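# Kleinpackungen zählen und umfüllen

Handout zur dritten Einheit, Grundkurs Lager und Kommissionierung
Kursleitung: Magdy Gaber, Übungsraum: Onni Kemppainen

Gearbeitet wird am Holztisch mit den hellgrünen Päckchen und der durchsichtigen Wanne. Wer die zweite Einheit verpasst hat, liest vorher das Blatt zu den Behältergrößen. 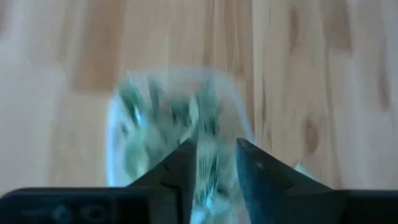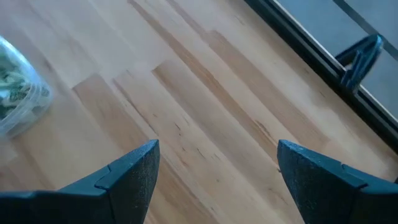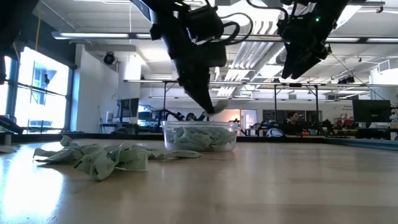 ## 1. Worum es geht

Flache Beutel sind beim Zählen unangenehmer als Dosen oder Schachteln. Sie kleben aneinander, rutschen übereinander und lassen sich kaum stapeln. Zwei aufeinanderliegende Päckchen sehen von oben oft wie eines aus. In der Übung wird deshalb einzeln gegriffen und einzeln abgelegt, auch wenn das am Anfang langsam wirkt.

Die Übungsmenge beträgt 385 Stück. Sie wird in Gruppen zu je 21 Stück aufgeteilt. Das ergibt 18 volle Gruppen, es bleiben 7 Stück übrig. Der Rest wird getrennt notiert und nicht auf die vollen Gruppen verteilt.

## 2. Arbeitsplatz

- Tischfläche abwischen und trocknen lassen. Auf einer feuchten Platte haften die Beutel.
- Behälter so stellen, dass man ohne Strecken über den Rand greifen kann.
- Links vom Behälter Platz für die ungezählte Ware lassen, rechts für die fertigen Gruppen.
- Leere Umverpackungen gehören unter den Tisch in die Kiste mit der Aufschrift Bodura.

Durchsichtige Behälter haben den Vorteil, dass man den Füllstand von der Seite ablesen kann. Für die Stückzahl taugt der Füllstand nicht: Locker eingefüllte Beutel nehmen deutlich mehr Raum ein als solche, die sich gesetzt haben.

## 3. Ablauf

1. Ware auf der linken Seite flach auseinanderziehen.
2. Päckchen am Rand fassen, nicht in der Mitte. Der Inhalt verschiebt sich sonst und die Naht wird belastet.
3. Einzeln in den Behälter legen, leise mitzählen.
4. Bei 21 anhalten, Strich auf dem Zählblatt machen, Gruppe herausnehmen und rechts ablegen.
5. Nach je fünf Gruppen eine davon nachzählen. Weicht sie ab, werden alle fünf noch einmal gezählt.

Beschädigte Beutel kommen in die Schale und werden auf dem Blatt unter "B" eingetragen. Sie zählen zur Gesamtmenge, aber zu keiner Gruppe. Geht die Rechnung mit den 18 Gruppen dann nicht auf, ist das in Ordnung - der Rest wird eben kleiner oder eine Gruppe entfällt.

## 4. Häufige Fehler

**Doppelgriff.** Kommt vor allem gegen Ende einer Gruppe vor, wenn man schneller wird. Jedes Päckchen kurz zwischen Daumen und Zeigefinger reiben.

**Einzelstücke am Tischrand.** Vor dem letzten Strich die ganze Platte absuchen, auch hinter dem Behälter.

**Gespräche während des Zählens.** Wer angesprochen wird, zählt die Gruppe zu Ende und antwortet danach.

## 5. Aufgabe bis zur nächsten Einheit

In Zweierteams die Übungsmenge einmal vollständig zählen, dann die Rollen tauschen. Abzugeben sind beide Zählblätter und die benötigte Zeit. Das Formular Zuvow liegt im Fach neben der Tür, bitte nicht das alte von Rorkmont verwenden, dort fehlt die Spalte für die Beschädigungen.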